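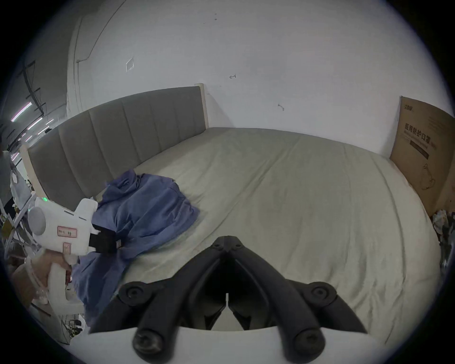

Hi all, Emanuel asked how the new hand-held grippers compare with the old Rater pair, so I spent most of the weekend folding laundry with them and I have opinions! The big one first: the jaws. I love how the two arms spread out in a wide V and come back in to a point, so when you go after cloth lying on a sheet you know where the grab is going to happen. With the blunt old ones I was always guessing. On a heaped-up blue top like the one on the bed it's a real help, because you can push the pad into the folds and feel around for a layer (the wide view bends everything near the border, walls included, but the tips stay in the middle and that's where I need them).

Weight is fine for the first hour. After that my left wrist complains, and I had to stop and shake it out. I got through 64 folds before I swapped out with Tincuța, who has smaller hands and thinks the handle is too fat. She's probably right.

On Thu, Emanuel Roman wrote:
> Does the pinch hold when both hands pull on one hem? The Rater ones
> kept letting go on us in August and I don't want to go through that
> again. Also, can you see both jaws from the head camera, or do the
> housings get in the way?

It holds, mostly. Thin cotton slipped on me 3 times, always on the right side, and I think that's my angle more than the jaw. As for the head camera, I'm pretty happy with it. You get the whole shirt and both grippers coming in from the bottom corners, so have a look and see if it's enough for you.
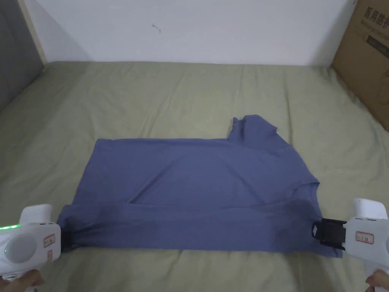
T-shirt with the hem laid back, one gripper on each end of the fold.

One gripe: the green lights on the left one are easy to see while you work, but I still can't tell what they want from me. Silviu, is there a page on that somewhere? The Gustley controller notes skip it completely.

I haven't tried towels yet, or anything with a zipper. If anyone at Grenska wants the recordings before I sort them, there are 971 clips on the shared drive, a bunch of them duds.

Sebastião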